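Work surfaces -- notes for session 4 (Praldale short course, housekeeping & room care)
Rewritten 1st January, replaces the May handout. Bring this one. 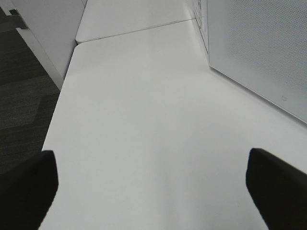 Start with the surface itself. Last time we did floors and got through them too fast, so a quick reminder: dry before damp, top before bottom, far before near. Same order for tables. If you missed floors get the notes off Marama Partington before next session.

## 1. White tops

Pale tables show everything. Good for learning on, annoying to live with.

- grey shading is not always dirt. Shadow from a partition, or your own arm. Move your head, look again. If it stays put, touch it.
- look along the top, low down, towards the light. Smears show at a low angle that you won't see standing over it
- ring marks: damp cloth first, wait, then cream cleaner if you must. Never scouring pads
- pen: see section 4

Victor Shemweta's rule from the first year of the course was "clear it, then clean it, then leave it alone". Still the best way to remember it. Most people do the middle bit only, and wipe round things.

## 2. Clearing

Everything off. Onto a trolley or a chair, not the next table along (you will only have to move it again).

Sort as you lift:
- goes back to a shelf or drawer
- bin
- belongs to a person -- tray by the door, label it

Papers in one pile, face up, don't read them and don't re-order them. Somebody at the Donnelly site squared up 18 loose sheets into a lovely neat stack and it took the tutor all afternoon to get them back in order. Don't be helpful in that way.

## 3. Wiping

Two cloths, one damp one dry. Fold each in four so you get fresh faces as you go.

1. Far edge first. Straight overlapping strokes, left to right, no circles
2. Work back towards yourself
3. Turn the cloth when the face looks grey
4. Edges, then the rounded corners. Cup the cloth over the corner and draw it down, one go. Corners get handled most and wiped least
5. Dry cloth over the lot, same direction

Bucket: 20 ml of the Clemar concentrate to the small bucket, fill to the line. More does not clean better, it leaves a film and the film collects dust. Change the water when you can't see the bottom.

**Joins.** Where two tables are pushed together you get a thin line between them and it fills with crumbs, rubber bits, hair. Wiping across just packs it down. Options:

- pull the tables apart, wipe both edges, push back (best)
- dry brush along the line, then damp cloth over a fingertip, along and not accross
- card edge, only if its really stuck

Check the two tops are level afterwards. If one is proud, adjust the foot underneath, quarter turn at a time. Rest your palm over the join, you'll feel it before you see it.

## 4. Marks that won't shift

| mark | try | then |
|---|---|---|
| biro | damp cloth | spirit on cotton bud |
| whiteboard pen | dry cloth | damp cloth |
| tape residue | warm water, wait | plastic scraper, flat |
| tea | damp cloth | cream cleaner, small amount |
| glue | leave until hard | plastic scraper |

Test anything stronger on the underside. Write down what you used, on the Lurnel sheet, room column, initials.

Tape residue came up at more than 17 of the tables on the last check, so practise that one.

## 5. Against walls and partitions

The strip where the top meets an upright panel. Dust sits there and people push it further in. Cloth over a ruler, slide along, lift out at the end. Do the foot of the panel in the same pass. If table is on castors, brakes off, bring it out, do behind, put it back where the floor marks are. Brakes ON again.

## For next time

- practise one full table at home or work
- read the laundry pages (cloths: 60 degree wash, no softener)
- practical is in room 315, aprons provided, closed shoes please
- we start with chairs, incl. undersides

Questions to Marama, not at the end when everyones leaving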